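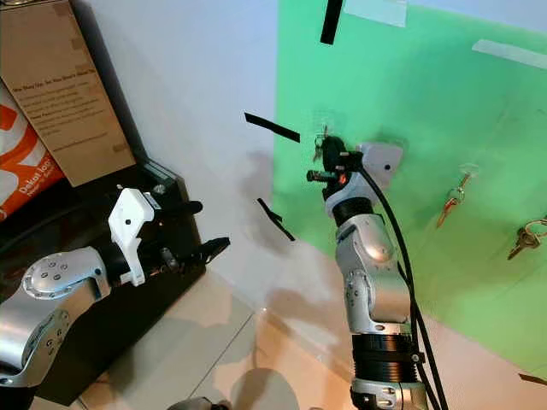 Section 5: Household and Bench Chores

5.1 Scope

The Skuma two-arm kit can attempt light chores at a fixed station: hanging keys, moving small parts, placing items on hooks. It is not rated for unattended work. Folding, wiping and anything involving liquids are outside the scope of this manual.

5.2 Preparing a board task

1. Fix the task board to the wall. Check that it does not shift when pressed by hand.
2. Mount hooks and plates at least 200 mm apart, measured centre to centre.
3. Dress the wrist cables with enough slack for full rotation.
4. Set the load limit to 500 g in the Oleck console.
5. Jog each arm to its home position and save it.
6. Run the chore at low speed, with one hand on the stop button.

CAUTION: Do not reach between the arms while the drives are energized.

NOTE: Moving the board by even a few millimetres invalidates the saved positions. Repeat steps 5 and 6.

5.3 What to expect

In Brarninano's bench trials, the kit hung a single key on an open hook in 19 of 20 attempts. Key rings carrying several keys were less reliable, as the keys swing and change the grip. A person does either job faster. Treat chore programs as supervised trials until your own log shows a steady result.

5.4 After a dropped item

1. Press Stop and wait for the drives to release.
2. Retrieve the item by hand.
3. Inspect the gripper fingers for wear.
4. Restart from the home position. Do not resume mid-cycle.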